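Laborbuch Manipulation, Januar

Testwohnung, Schlafzimmer. Beginn 14 Uhr, Ende erst nach dem Abendessen.

Stand von gestern: Der Greifplaner (Zweig pasevden) läuft auf dem Bordrechner durch, aber die Übergabe an die Ganzkörperregelung ruckelt. Beim Wechsel von »Anfahren« auf »Halten« springt der Sollwert am Handgelenk. Im Log sieht man zwei Pakete mit demselben Zeitstempel, das zweite gewinnt. Heute zuerst darum gekümmert.

Ursache gefunden: Istus verschickt den letzten Punkt der Trajektorie noch einmal, wenn die Restzeit unter einen Zyklus fällt. Die Regelung hält das für ein neues Ziel und setzt den Interpolator zurück. Abfrage auf identische Sequenznummer eingebaut, Sprung ist in der Simulation weg. Regelung läuft weiter mit 60 Hz, daran habe ich nichts geändert.

Danach Aufgabe »Kleinteil über Ablage am Boden«. Interessant ist dabei die niedrige Greifhöhe dicht am Bett. Der Arm muss weit nach unten, die Füße stehen nah am Zielbereich, und die Eigenkollisionsprüfung hat mit dem alten Modell viel zu früh abgebrochen. Die Hüllkörper für die Unterschenkel aus dem Clavness-Paket sind großzügige Kapseln. Gegen die konvexen Hüllen von Saengthong getauscht, Planungszeit steigt etwas, bleibt aber im Rahmen. 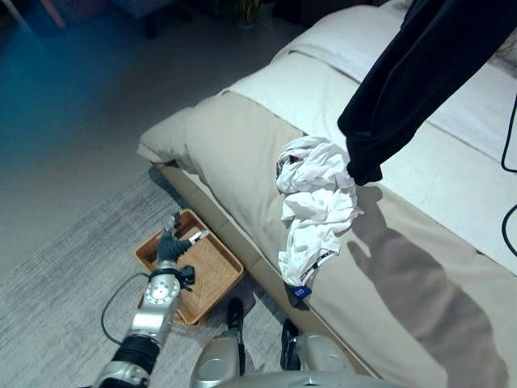

Wahrnehmung bleibt das größere Problem. Die Segmentierung trennt Ablage und Teppich nur bei gutem Licht sauber. Bei flachem Licht franst die Maske am vorderen Rand aus, und die geschätzte Ebene kippt. Der Planer setzt den Zielpunkt dann zu tief an. Vorläufige Abhilfe: Ebene nur aus den inneren Punkten schätzen und die Neigung gegen den Boden begrenzen. Unschön, weil damit schräg stehende Ablagen gar nicht mehr gehen. Als Parameter herausgezogen, Standard ist an.

Zweite Baustelle Schatten. Auf der hellen Tagesdecke kommt ein Schatten gelegentlich als eigenes Objekt durch und landet als Hindernis in der Belegungskarte. Der Arm fährt dann einen Bogen um nichts. Tiefenprüfung vor dem Eintrag in die Karte ergänzt: ohne Höhenunterschied kein Hindernis. Bei dünnem Stoff wird das vermutlich zu streng. Muss mit echten Wäschestücken getestet werden, bevor es in den Hauptzweig geht.

Offen:
- 2 Testfälle für die doppelte Sequenznummer schreiben, einer davon mit Paketverlust
- Fingerkräfte beim Halten mitloggen, der Kanal ist angelegt, bleibt aber leer
- Handauge-Kalibrierung wiederholen, Versatz nach links fällt inzwischen mit bloßem Auge auf
- Zeitlimit des Planers aus der Konfiguration lesen, steht noch fest im Code

Wer morgen am Roboter arbeitet: bitte den Zweig pasevden nehmen und vorher neu bauen, die alten Hüllkörper liegen sonst noch im Cache. Die Rohdaten von heute liegen auf dem Laborserver im Ordner Januar, Unterordner ablage_boden. Der erste Lauf darin ist noch ohne die Änderung an der Sequenzprüfung aufgezeichnet.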